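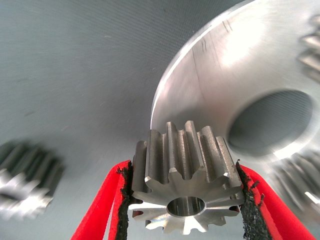 Figure 7. Steel spur gear between two red gripper fingers.

4.2 Estimates of Celebrity Wealth

Published net worth figures for actors seldom name a source. Of the 3,282 profiles collected, 900 gave one combined sum for a married couple – a practice that hides individual earnings. Msimang and Nair coded a further 200 profiles by hand, recording salary claims separately. Profiles without a stated currency were left out of the analysis.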